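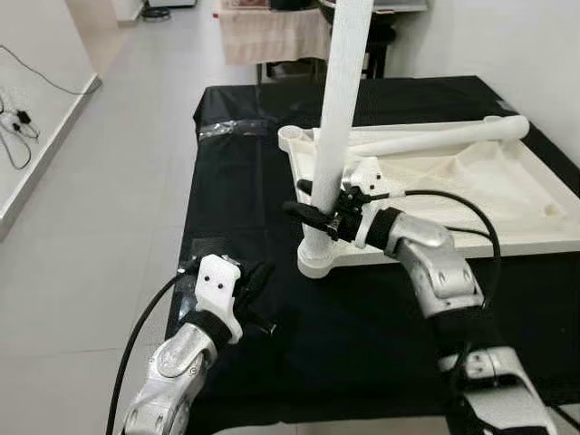 Leave the wrist straps alone until you know what they're holding, Austra Ķēniņš told me on my first morning at Sandgate, and I've never had a better piece of advice about looking after a two-armed cell. I had a screwdriver in my hand at the time. I put it down.

Chapter 4
Cables, Straps and Sheets: Looking After a Two-Armed Cell

In the last chapter we got the arms bolted down and talking to the controller, and if you did the exercises you'll have both of them moving without complaint. Lovely! Now we come to the part most people skip, and then ring me up about in April: keeping the thing running week after week when it's doing real work.

The job we'll follow all the way through this chapter is an assembly one. There's a big white plastic tray with round fittings at its corners, and white poles that stand up in them. One gripper closes on a pole low down, well below the middle, while the other arm waits with its fingers open. It sounds like nothing much. But a long pole held near the bottom is a lever, and every small fault in your cell (a bit of play at the wrist, a mount that's worked itself slack, a cable pulling the wrong way) gets bigger the further up the pole you go. I like it as a teaching job for exactly that reason. You can stand back and watch the top of the pole tell you what's wrong with the bottom.

We'll start with the cables, as I've lost more hours to them than to everything else put together. The gripper cable on the working arm leaves the back of the gripper, goes up over the arm and comes round in a wide loop before it runs down the outside of the forearm. New people hate that loop. It looks untidy and they want to pull it in and tie it flat. Please don't! The wrist has to turn, and the loop is the slack it turns with. At Sandgate we had one tied down neatly by a very keen trainee, and the connector lasted until ten past two that afternoon.

My rule for a loop is simple enough. Turn the wrist slowly by hand to one end of its travel, then the other, with the power off. The cable should never go tight and it should never catch on a joint cover. If it does either, let out more slack and try again. Then do the same with the arm stretched out, and again with it folded back. Write down where the cable sat when you were happy with it, or mark it with a paint pen, or you'll be doing all this again next month.

The strap round the wrist, just behind the gripper, comes next. Ours are black fabric and they get grubby, so check them by feel as well as by eye. You want one snug enough that it won't creep along the arm, and no tighter. Run a thumbnail along both edges looking for fraying. Any strap that's gone furry gets changed, and I change its partner on the other arm on the same day so that I only have one date to remember.

Then there's the white mount that the gripper sits on. Hold the arm still with one hand, take the gripper in the other and try to rock it. I can't describe the feeling of a loose mount very well, but you'll know it at once, a sort of tick in the fingers. Our service sheet, which came over from the old Merance line, asks for this check every 12 hours of running. I do it at the start of each shift as well and it takes me less than 2 minutes.

Now the table! We work over a black plastic sheet held along the edge with clear tape, and sheets move. A crease under one side of the tray will tip it, and then the fitting isn't where the arm thinks it is. Austra once spent 42 minutes going through position readings on job 987 before she lifted the tray and found a fold underneath it. She has asked me to say that I was the one who'd laid the sheet. So: smooth it outwards from the middle, press the tape down again wherever it's lifted, and only then set the tray in place.

Before you turn the page, get your logbook out and rule up four columns, headed cable, strap, mount and sheet. Put your initials against each one today. Section 4.1 begins with the cable and a wrist that won't turn all the way round, and you'll want something to compare it with.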